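Can a Machine Tidy a Table Yet?
Final report, Applied Automation project

1. Question

We wanted to know if a two-finger gripper can do the small sorting jobs that take up time at home and behind a shop counter: putting loose items in a box, taking them out again, and moving things out of the way without knocking anything over. Dishes and laundry get most of the attention in the reading we did for this course. We picked tidying because every household and every shop does it, and the items are never the same twice.

2. Method

A person first did each job using hand-held grippers, so that the human had the same two-finger limits as the machine. The arm, which we called Dillow, then tried the same jobs with a program trained on those runs. Dillow made 69 attempts in October. An attempt passed if the item ended up in the right place within 2 minutes and nothing else fell or moved off the table.

We kept a normal table instead of a bare lab bench. Plants, a mug and packaging stayed on it. An earlier student project, Talpur, used only plain blocks on a white surface, and its results did not carry over when the surface changed.

3. Results

Dillow passed 25 of its attempts. The person with the grippers passed nearly all of theirs, but was much slower than with bare hands.

Soft items were the easiest. The fingers can close a little off center on a plush toy and still hold it. Flat cardboard was the hardest. When a panel lies on the floor of a box there is no edge to get under, and Dillow pushed it into the corner until the time ran out. Compartments were also a problem, as the fingers need room to open on both sides of an item.

Eight attempts were stopped by hand when the arm came too close to the mug.
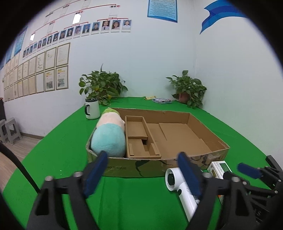 Report by Bríd Ní Chonaill
November 25, 2022

4. Discussion

A shallow carton like the one on the green cloth looks simple to a person. For a gripper, the walls matter more than the toy inside. The toy lies at one end, next to a cardboard insert, so a straight approach from the side is blocked and the fingers have to come down from above. Dillow learned this for some positions and failed at others that looked almost the same to us.

Our answer for now is no for general tidying. It is a partial yes for moving soft items between open containers, if someone is there to stop the arm.

5. Further work

The next group should try thinner finger pads and add a failed-grasp check before the arm lifts. The run logs and the scoring sheet are in the shared Clanetti folder.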